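Zernstead Home Glacier Monitoring Kit: a sceptical review

9 Jan 2021
By Veronica Manole

I have now spent a season with the Zernstead kit, a box of sensors and stakes sold to hiking clubs, schools and mountain huts that want to keep an eye on a patch of ice near them. The pitch is that ordinary people can collect melt records good enough for scientists to use. I wanted it to be true. I came away thinking it is half a good product with a subscription bolted on.

The kit comes in a padded case that weighs more than the website says. Inside are 4 ablation stakes that screw together in sections, a hand drill, a logger the size of a lunch box, and a temperature probe on a cable that could stand to be longer. The logger saves a reading every five minutes, or 288 a day, and sends them to Zernstead's server whenever it finds a phone signal. On the glacier I used, at nearly 3,000 meters, it found one when it felt like it.

Drilling is the part that matters, and the hand drill is fine. It bites well in clean ice and badly in anything with grit in it. Ferdinand Brunner came up with me for the installation and we took turns. His arms are better than mine and even he wanted a longer handle. The stakes went in straight, and the markings on them are deep enough to read from a few steps away, so I have no complaint there. A stake is a pole with numbers on it. It would be hard to get wrong.

The logger is another matter. It has one button, and that button does everything depending on how long you hold it. Short press wakes it up, longer press takes a manual reading, longer still clears the memory. I don't know who thought it was wise to put those last two next to each other on a device meant to be used with gloves on. I lost a week of readings that way in October. Zernstead's support desk told me the data could not be brought back and suggested I count out loud.

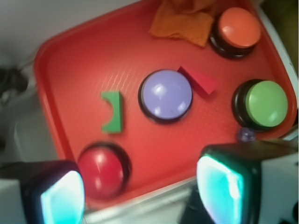
Four push buttons on a red tray.

Separate buttons would have cost very little. The older Drelix logger has them, one per job, and I have never wiped a Drelix by accident. It is uglier and has no phone app, and you have to carry it down and plug it into a laptop. I'd still pick it for anything I cared about.

Then there is the question of what the numbers mean. The app turns your readings into a "melt score" with a colored dial. Mine sat in the orange for most of the summer. I asked what the score was based on and got a paragraph about a proprietary model. Sabina Jayawardena, who has been measuring snow for far longer than I have, looked at my raw file next to the dial and could not work out how one led to the other. Her view was that I should ignore the dial and write down the stake heights by hand, in a notebook, with the time. I did that from then on, and the notebook is the only record from the season I fully trust.

The raw file itself is decent. Temperatures were within half a degree of Sabina's own thermometer whenever we checked, except on still sunny afternoons, when the probe ran warm. The radiation shield is a thin white cup and I suspect it just isn't enough on bright snow. A better shield is sold as an extra. Of course it is.

You also need the subscription to download more than 2 months of your own data at a time. The salesman, when I bought the thing, did not mention this. It is in the terms, near the end. For a product that talks so much about saving the record before the ice is gone, holding that record behind a monthly fee sits badly with me. Ysaline Boyer runs one of these for a school group and ended up downloading in small pieces and pasting the files together — it works, but it's a dull job to hand to teenagers.

Battery life was better than I expected. One charge lasted through the cold spell and the case kept the water out. The clamp that holds the logger to its pole loosened twice, and I fixed it with a strip of rubber.

If your group already has someone who knows how to read a stake, buy stakes and a drill and skip the rest. If you don't, the Zernstead will get you out on the ice, and you will learn something, mostly from the parts with no electronics in them. I've asked for the button to be changed in the next version. So far I have had an automatic reply.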